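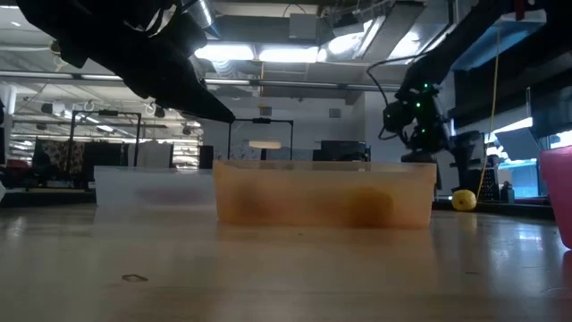 *Two-arm sorting cell, bins set out on the table.*

# Tenach translucent bins in a two-arm cell: review

We bought these bins to replace the opaque gray totes on our sorting cell at Urnton. The cell has two black arms reaching in over a light wooden tabletop with a gloss finish. The work is picking and placing small objects, mostly fruit-shaped, between bins. This review covers the bins as cell fixtures: how they set up, how they hold position, and how much looking after they need. Sushil Yadav did the initial setup and I have maintained the cell since March.

## What you get

The bins are wide and shallow with a thin rim and a slight taper toward the base. We run orange, white and pink. The orange and white are translucent enough that an object inside shows through the wall as a blurred patch of color. For an operator at the table this is useful. A glance from the side tells you whether a bin has something in it, and often at which end.

The set came with a printed card of nominal dimensions. It gives rim height and wall angle, which saved us a session with the calipers. It does not give a tolerance for either.

## Setup

Swapping the bins in required three changes.

1. **Approach height.** The Tenach rim sits lower than the rim on the old totes. We lowered the approach waypoint on both arms and re-taught the retract. Do the retract first. If you lower the approach and leave the old retract in place, the wrist takes an unnecessary trip upward on every cycle.
2. **Wall clearance.** The taper means the usable floor is smaller than the opening suggests. Objects that roll come to rest against the wall, and a fingertip sent straight down at that point will meet plastic. We added an inward offset near all four walls and a small tilt at the two ends.
3. **Color thresholds.** Frosted plastic spreads the color of whatever is behind it. A yellow object in the orange bin has weak contrast through the front wall, so we accept detections only from inside the rim outline as seen from overhead.

Setup took two sessions. Most of the second went on the thresholds.

## Reflections

The tabletop is the larger problem, and it is only partly the fault of the bins. A polished surface returns a soft colored copy of each bin below its front edge. The pink one is the strongest. With default settings our detector reported the reflection as part of the bin and moved the bin center toward the operator. Aitana Barrios fixed this with a mask tied to the taught bin position, and we have had no repeat.

Window glare on the right side of the table needs the same treatment. A matte mat would deal with both. Kinsella sells one in a suitable size, but it creeps under load and we took it off again.

## Holding position

The bins have smooth bases and will slide if a finger catches the rim. The old totes were heavier and more forgiving. We tried three remedies:

- Rubber feet: stable, but they raise the rim and undo the waypoint work.
- Double-sided tape: fine until someone has to clean the table.
- Corner stops from Kirnavbridge: repeatable and quick to remove. These are what I would recommend.

## Maintenance

Over 285 hours of running, one bin developed a hairline crack at the rim, at the point where the gripper had been closing early. The crack was ours. The other bins have light scuffing on the inside floor and nothing else.

The routine is short. Wipe the bins with a damp microfiber cloth at the start of a shift, and avoid solvent cleaners, which cloud the frosting. Clear scraps and specks off the tabletop before starting, as the detector will sometimes propose a pick on them. Check the cable loops at each wrist for free movement through the full approach. The lower approach bends them further than the old one did, so if you make the same change, add a little slack at the upper clamp – ours needed it on the right arm only.

I also log failed picks by bin. At cycle 2442 the count for the orange bin was slightly above the others, and nearly all of its failures were end-wall picks. More tilt has reduced them.

## Verdict

Good bins, under-documented. The translucent walls help people more than they help the vision system, and you should budget time for the offsets. I would buy the white again without hesitation. I would skip the pink on any glossy surface unless the table mask is already in place.

Rating: 4 out of 5. One point off for the sliding.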